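Back. Sort of

Ok so it's June already and the last thing on here is from when it was still snowing. Oops. Typing this fast before the rice is done.

Short version - I've been trying to stop throwing out food. Specifically fruit. I was buying fruit like a person with five kids and then scraping it out of the bottom drawer two weeks later. Peaches with fur. A mango I could put a thumb through. Lemons gone hard as golf balls.

So I started writing down what went in the trash and what it cost me. One month. $42. In fruit! That's a dinner out, with dessert. I taped the list to the fridge and was annoyed at it for days.

What I changed, in no real order.

Stopped doing the giant Starard run. I used to drive out there every other weekend and come home with the big bags, because the big bags are cheaper per pound. Cheaper per pound of what though. Compost. Now I walk to the little market on Butt Street (yes, that is the name, get it out of your system) and buy for 3 days. Three days is about as far ahead as I can predict myself. Costs a bit more at the register and I'm pretty sure it's less by the end of the month. Haven't done the math properly. Will do the math.

Moved stuff around. The fridge drawer is where fruit goes to be forgotten. Apples still go in there, they can take it. Everything else sits out where I have to look at it until it's ripe, then it goes on the top shelf, front, at eye level, in front of the milk. Ugly but I eat it.

Bananas live by themselves on top of the microwave. They were ripening everything else in the bowl and I didn't beleive it until I split them up. My pears lasted most of a week longer. Same pears, same store.

Also I bought one gadget and I regret it. The Floladex thing, the little pod you drop in the drawer that's supposed to soak up whatever gas the fruit gives off. Maybe it works for other people. Mine rolled to the back and I found it behind a bag of carrots next to a very dead plum. Not buying the refills.

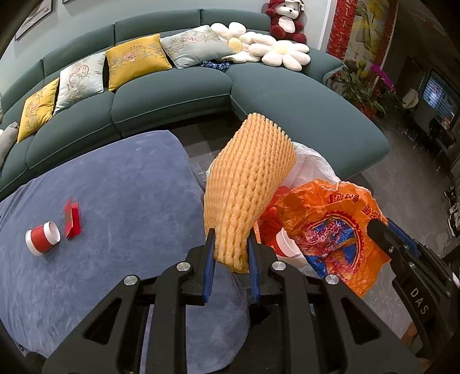

Pears are the fruit I had the most wrong. I used to wait for them to go soft all over and by then the middle is brown mush. You press up by the stem, and if it gives a little there it's ready, eat it today. Not tomorow. Same sort of deal with the expensive Asian pears, except those stay crunchy so go by smell. I also started keeping the foam net sleeves that fancy fruit gets sold in, like the pale orange one in the photo, and putting them back on anything that bruises easy. A peach in a sleeve survives my tote bag. A peach not in a sleeve is jam by the time I hit the stairs. They squash down to nothing so I have a whole bread bag full of them in the pantry now, which my household has opinions about.

Berries. Still bad at berries. I did the vinegar rinse everybody does and it helped, I think, but only if you dry them for real. I was lazy the first time and put them away damp and they were worse than if I'd left them alone. Towel, spread out, 30 minutes, go do something else. Then back in the box with a dry paper towel under them. If they look iffy, freezer, right then, no debate.

The freezer is the other big one. I have a bag labeled SMOOTHIE and a bag labeled PIE and anything on its last day goes in one of them. PIE has been in there since April and there has been no pie. Rhubarb's in there. Half a cup of cherries. I don't remember what the yellow stuff is. Peach?

I tried the Skullum app too, the one where you scan your groceries and it nags you before they go off. Lasted a week. It told me to use up my salt. Deleted it and went back to the list on the fridge, which is free and doesn't buzz at me in meetings.

Anyway last month's trash list was two limes and a piece of ginger. Plus half a melon but the melon was bad when I cut it so I'm not counting the melon.

Next I want to do bread, because bread is embarassing over here too. If you have a trick for the heel ends that isn't croutons put it in the comments. I have so many croutons.

Rice is beeping, gotta go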